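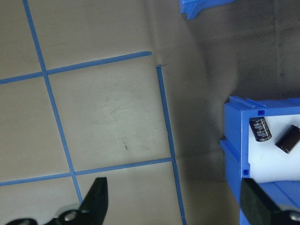

Most beginners buy too strong a motor and too weak a power supply, according to one member of the Bondavham shared workshop, and the builder of the sorting arm does not disagree. He made the same mistake with his first version, which he now keeps under the bench for parts.

We met at seven in the evening, when the laser cutter is off and it is possible to hear each other. The arm is called Warnik, after the street where he lived when he began it. Its task is modest: to pick up used electronic components, mainly capacitors, and put them in the correct bin.

"I repair old amplifiers," he says. "After some years I had a drawer with 2000 parts, all mixed. I thought, I will build a machine for this in one winter. It was three winters."

The blue tape on the work surface was his cheapest improvement. Before it, he measured every position with a ruler and wrote it in a notebook. Now he speaks of cells, and when the arm misses, he can say in which cell it missed. "With tape I can change my mind the same evening. If I had painted the lines, I would be defending them still."

The difficult part is the fingers. A cylinder rolls when it is touched on one side first, so both fingers must arrive together. He has rewritten the closing routine many times, and the present one is slow. He doesn't want to make it faster before the autumn.

The money he remembers exactly: 545 dollars until now, without the tools, which belong to the workshop. The largest expense was a set of servos ordered from Forsyth, and he had to replace two of them after he connected the supply in the wrong direction. "This I don't tell to the new members. Well, now I tell it."

In September he will take the arm to the makers' evening in Amcombe. He still has to build a case for the controller, and the cable at the wrist is too short by the width of a hand.

Contact the newsletter | © Bondavham Shared Workshop | Back to top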